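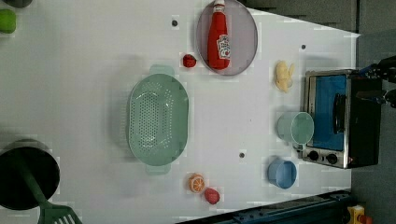 Workshop notebook, July - the dye kitchen

Started on the madder at half seven, before the building got hot. Oluf had left the roots soaking overnight in the big pan with a note on the lid saying DO NOT BOIL, underlined so hard the pen went through. Fair enough, I did cook the last lot to brown soup.

So, the yarn is the Sumorham wool again, 8 skeins this time, all scoured last week and mordanted with alum. I kept two back undyed so we've got something to hold the colour up against (last time we were all squinting and arguing about what "natural" looked like). Brought the pan up slowly to just where you can't keep a finger in it, then held it there for an hour. The small ring is much better for this than the big one, which has two settings, off and volcano.

Colour after the hour: a proper brick orange, warmer than I wanted. Added a pinch of chalk, stirred, gave it another twenty minutes and it went redder, quite a bit redder! Gholamreza reckons our water is softer than it was at the old place and that we should have been adding chalk from the beginning. I said I'd try it his way next time with a weighed amount instead of a pinch. Must find the little scales.

Skein six came out patchy, pale all along one side. I think I tied it too tight, the figure-of-eight ties were really biting in. Have put it aside for overdyeing with the weld, might make a decent rust or might make something dreadful.

Weld notes, such as they are. The dried stuff from Niazi is mostly stalk this time and I'm not thrilled. Svend chopped it finer than I would have and strained it through an old pillowcase, and that did keep the bits out of the wool, so I take back what I said. Yellow is bright but a touch green. One skein dipped in iron water afterwards for a few minutes went a lovely mossy olive. Want more of that one. Cillian wants all of it.

Things to remember
Rinse water the same warmth as the bath, or it felts. I know this and I still nearly ran the cold tap.
Label skeins BEFORE they go in. Knotted string works, paper tags don't.
The exhaust bath from the madder is in the lidded bucket by the sink, please leave it, there's a good peach left in there.
Order alum. Valdemar says Sarko have put the price up again so maybe ask Pretateck too.

Lightfastness strips: taped up in the south window, half of each one under card. Will look again in 6 weeks. Drying rack is full, so tomorrow is winding.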